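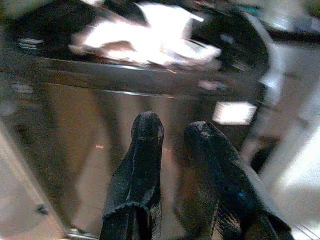 Manchas verticais no inox escovado que não saem com nada

Publicado em Limpeza e arrumação da casa, 23/04/2020

rosmaninho_60

Boa tarde a todos. Mudei-me para um apartamento em Irosbridge que já tinha a cozinha montada, com bastante inox escovado. O metal está bom, sem amolgadelas, mas depois de o limpar fica sempre com umas faixas mais claras e mais escuras de cima a baixo. De manhã quase não se notam. Ao fim do dia, com a luz do teto acesa, parece que não limpei nada.

Já experimentei detergente da loiça com água morna, vinagre diluído e um spray para inox da Rana, que deixou a superfície gordurosa e pior do que estava. Uso sempre um pano branco de algodão e seco com papel de cozinha. O rebordo de cima também me dá trabalho, fica lá uma linha de gordura escura que só sai a esfregar com força.

As minhas dúvidas são se isto é sujidade, resto de produto ou o próprio metal, e se posso usar o lado verde do esfregão no rebordo. Obrigada desde já.

Skotodberg

Não use o lado verde. Risca o inox e os riscos não saem.

Quanto às faixas, podem ser duas coisas. O inox escovado tem um grão, que são uns risquinhos finos todos no mesmo sentido, e reflete a luz em bandas ao longo desse grão. Também reflete as cores do que está perto, por isso às vezes parece que há uma mancha bege ou avermelhada e é só o reflexo de uma caixa ou de uma toalha. Mude o objeto de sítio e veja se a mancha muda também. Se mudar, não há nada para limpar.

Se a mancha ficar no mesmo lugar, deve ser resto do spray. Eu faria assim:

Água bem quente com 2 gotas de detergente da loiça por litro. Mais do que isso e depois custa a enxaguar.
Pano de microfibra, bem torcido, sempre no sentido do grão. Nunca em círculos.
Outro pano só com água limpa, para tirar o detergente. Passe duas vezes e lave o pano entre uma e outra.
Secar logo com um terceiro pano seco. Não deixe secar ao ar, sobretudo se a água aí for dura.

O papel de cozinha larga pelo e alguns papéis arrastam a gordura em vez de a apanhar. Guarde-o para o grosso da sujidade.

No rebordo, deixe um pano molhado em água quente com detergente pousado em cima durante 4 minutos. A gordura amolece e sai com uma escova de dentes macia. Seque bem o canto onde a chapa dobra, é aí que a água fica parada.

ludley206

Eu ponho azeite e fica a brilhar.

Skotodberg

O azeite tapa as marcas durante uns dias, mas agarra pó e com o tempo fica pegajoso. Se quiser mesmo dar brilho, uma gota de óleo mineral num pano seco chega para uma porta inteira. E só depois de tirar todo o produto antigo, senão fica outra vez às riscas.

rosmaninho_60

Fiz o teste de mudar as coisas de sítio e metade das manchas mudou com elas. A outra metade saiu à segunda passagem com água limpa, portanto era do spray. O rebordo ainda tem um bocado escuro junto à parede, vou insistir com a escova de dentes no fim de semana. Obrigada pela ajuda.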